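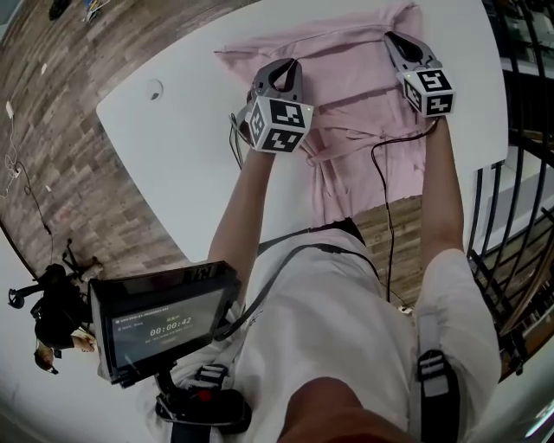
Page last changed: Tuesday, 4:40 pm

Rarkthorpe seedling plots, notebook, May

Back from the lower slope. Boots soaked. Writing this up before I forget which flags were which.

Survival check on the Namboodiri block done. 1,098 seedlings in the ground at planting, 99 dead or missing as of this round. Better than I feared after the dry spell in March. Most of the losses are in the two rows nearest the old skid road, soil there is like brick. Could barely get the probe in. Ripped it last fall but not deep enough, I think.

Browse damage — deer mostly, clean angled bites on a few that could be rabbit. Tubes on the north side holding up. South side tubes leaning badly, stakes too short for that ground. Need the longer ones. Straightened what I could and gave up when the hail started.

Fern cover thick again in plots 2 and 7. Cut back by hand around each stem, left the rest. Don't use the brush cutter in there please, somebody took the tops off a whole line last year and we had to drop them from the data.

Mulch trial: chips vs bare ground. Chips clearly damper underneath, probe says so too, but I found voles in it. Runs all along the uphill edge. Some bark gnawed at the base. Pulled chips back a hand's width from every stem and will look again next visit. If the gnawing carries on I'd stop the chip treatment altogether, it's not worth losing trees over.

Resar loggers — battery dead in one, the other fine. Downloaded the good one on site. The dead one had data up to the end of April, then nothing. Swapped the battery, reset the clock, forgot to check it was on local time. Somebody check that before we merge the files. Also the lid seal is cracked, taped for now.

Stream side. Culvert half blocked with branches and a lot of silt, dug it out as far as I could reach. Water backing up onto the lowest row, seedlings yellow at the tips. Could be waterlogging, could be nitrogen. Took needle samples from five of the yellow ones and five green ones for comparision. Bags are in the fridge, bottom shelf, labeled in pencil. They go off with the Astance samples so we only pay for one shipment.

Old trees: the big leaner by the gate has a new split, low down on the uphill side. Flagged it orange. Keep off that side when it's windy and park further along.

Cone crop looks poor from the ground. Hard to say without climbing. Nursery will want to know before summer wether we can collect here or have to go to the upper stand.

To do:
longer stakes, south side
vole guards, price them
culvert again after the next big rain
logger clock!!
redo the map, flag colors on the printed one are wrong for plot 7
pH strips nearly out

Trail camera card full of waving grass again. Turned the sensitivity down and moved it to the other post. One good fox.

Next round in two weeks if the road's open.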